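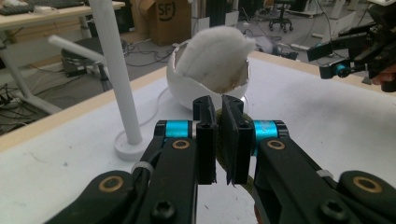 Re: [dyepot] Patchy green on Aasen, and is Dratel worth it?
11th October

Quick one before I go out, will be short on punctuation.

> Hello all, second try at a green and I'm fed up. I did 300 g of
> Aasen in one go, three skeins, weld first and then a dip in
> the indigo. The yellow looked fine to me, a bit thin at one end of
> each skein. After the indigo it's all over the place, nearly
> turquoise where the yellow was thin and a muddy olive in the middle.
> I scoured with washing up liquid, mordanted with alum overnight, and
> kept the weld at a good simmer. Our water is very hard if that
> matters. Somebody on here swears by Dratel for scouring but it's
> dear and I don't want to buy a bottle if it isn't the scour.
> Also is Aasen just a difficult yarn?

No, Aasen's fine. Takes colour well. It does come off the cone with a lot of spinning oil in it though, more than most, and washing up liquid won't shift it in one go. Not at the temperatures people use anyway. So I'd put money on the scour.

Test for it: take a dry end of the undyed stuff, drop it on cold water. Should sink on its own within a minute or so. If it floats there like a twig it isn't scoured, whatever the bottle says. Do it with a bit from each skein as well, they won't all be the same.

Dratel. I use it. Had a bottle on the go for ages and it goes further than you'd think, a capful for a big pan. But plain washing soda and a longer soak gets you most of the way on cotton, NOT on wool, please don't put wool in hot washing soda. For wool either buy the Dratel or do two long warm washes with a neutral soap and change the water between. Boring but it works.

Then your pan. How big? 300 g in one pan needs to be able to move. I tried the same weight in my old jam pan in August and got exactly what you've got, dark in the middle pale at the ties. Moved up to the big Drekon pot and it went away. If you can't turn the skeins over without lifting half of them out then it's too full. Split it in 2 and accept the batches wil be slightly different, then knit alternate rows. 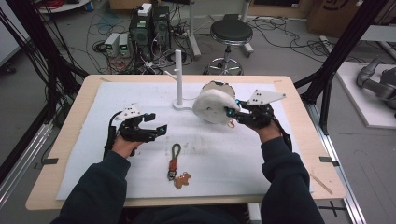 Also ties. Loose figure of eight, four to a skein. If you've pulled them tight there'll be a pale band and no amount of stirring gets rid of it. Thin end of the skein sounds like it was sitting up out of the liquor to me, hooked over the edge or floating. Plate on top.

Simmer. A good simmer is too hot for weld I think. My thermometer was reading 98 when I thought I had it on low, I'd been cooking the stuff for years. Yellow goes brassy and then the brownish comes through, which would give you the mud. Keep it well under. Steaming, no bubbles. It takes longer, put the radio on.

Hard water is good for weld, so leave that alone. Some people add chalk to get what you've got out of the tap free. Rinse the alum properly, is all, and don't leave lumps of undissolved alum on the wool overnight (done that, spots).

Indigo. Wet the yarn right through first, squeeze it out, go in slowly down the side, and don't let it touch the bottom where the sludge is. Short dips. Several short ones will even out, one long one shows up every fault you had in the yellow. And you can't judge green wet, or in the first few minutes, leave it to air and then decide. I would have another go at the skeins you've got, incidentally. Wash them, let them dry, back in a weak weld bath. The turquoise parts have more room for yellow than the olive does so they tend to catch up. Won't be perfect. Will be a green.

If it's still awful, a tiny bit of iron, and I mean tiny, in a seperate pan, and call it moss. Half my jumpers are moss.

Other thing, for whoever was asking about Jallach: yes they're still selling the seconds. The cones are 900 g and you can't choose the shade, it's all undyed naturals, cream or a sort of oatmeal. There were a few knots in mine, nothing terrible. Postage is a bit steep for one so if anybody wants to go halves on an order reply to me and not the list, I don't want to fill everyone's inbox. Oatmeal gives a lovely dull yellow with weld by the way, you lose the brightness but under indigo it's a much softer green than you get on the cream.

Does anyone know if dried weld goes off? I've got a bag from two summers ago that's gone quite brown and smells of hay. Was going to just double the weight and hope.

Right, late. Will look up my notes on the alum if you want the percentages, they're in the shed.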